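Does Rec League Soccer Need a Full-Size Ball Indoors?

I've played in the Sandbridge indoor league since September, and the ball question comes up at almost every game.

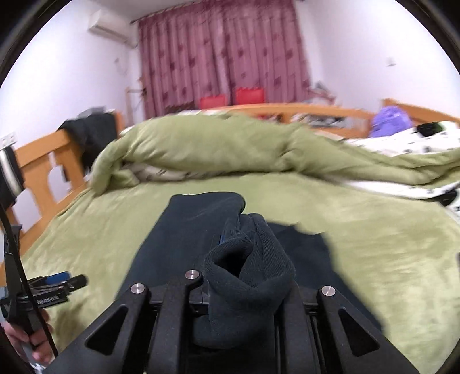

What we play with now

The league uses a regular size 5 ball, the same one you would use on grass. On a hard floor it bounces too high and runs off too fast. Half of our restarts come from a ball that got away from somebody who had it under control a second earlier. Our gym in Ullville has a low ceiling, so goal kicks are mostly useless. If the ball touches the rafters, the other team gets a free kick from the center line.

Some leagues use a futsal ball. It's a little smaller and has much less bounce. You can stop it under your foot and pass it along the floor, and most of the time it stays there.

Trying the other ball

Before the holidays we played two games against MacAulay with a low-bounce ball that one of their players brought. The first ten minutes were bad. Everyone hit their passes too soft because the ball felt heavy. By halftime it was fine, and the second game was the best one we've had. We lost it 5 to 4.

Shooting was different too. I kick mostly with my toe, which I know is a bad habit, and with that ball it hurt. My shots stayed lower, though, and I scored once from outside the box, so I'm not complaining much.

The goalkeepers were split. Ours liked it. The one from MacAulay said it stung his hands and he went back to wearing gloves.

What it would cost

The league has 12 teams and each one would need a game ball and a couple for warmups. The Jestari balls in the shop by the gym are the cheapest I found, and a set for everybody would come to 700 dollars. Split between the teams, that isn't a lot. A few captains would still like to wait until next season and use up the balls they have.

My vote is to switch now. We have most of the schedule left, and the floor isn't going to change. If your team plays in the league, talk to your captain before the next meeting.

Posted January 4, 2019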